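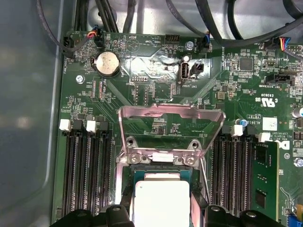
What has the grant been spent on since the last report?

Mostly thermal paste, memory and coin cells, plus the rent on the back room at Bridia, where all the stripping down and rebuilding gets done.

So, on to how we're doing. The Donnelly donation came in just before Christmas -- a whole van of old workstations and small servers, the oldest of them from 2007 -- and we've been working through the pile ever since. Almost 40 machines have now been opened, cleaned and tested, and 30 of those are fit to go out again. I'm really pleased with that! The rest are being kept for parts, and believe me, we use them (a decent memory latch is worth its weight in biscuits round here).

The order of work has settled down nicely. Cover off, dust out, then the heatsink comes away and we lift the load plate to get a proper look at the processor. After that it's memory, one module at a time, so that if a board sulks we know which slot to blame. The slow part is still the old paste. It sets like toffee on the heatsink base and I'd budgeted far too little time for it, so the cleaning has run over by a couple of Saturdays.
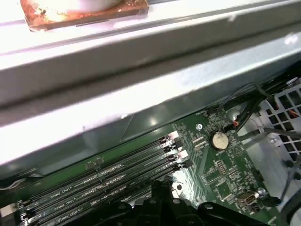 Copper plate resting on the chassis beam, memory slots below.

The two-processor boards have been the nicest surprise. The slots are labelled by processor right there on the board, so even our newest people can find their way about without the manual (which we haven't got anyway). We've changed the clock battery in every machine going out, whether or not the old one was holding its time.

Money next. Prendari gave us a better price on memory than I'd put in the bid, and I'd like to move what's left over to the testing bench, if you're happy with that. I also still owe you the receipts from Rultum for the paste and wipes -- they're in the folder and I'll scan them this week.

Between now and the next report we've got 6 machines waiting on power supplies, and the stock list needs bringing up to date, as it's still got things on it that went out in December.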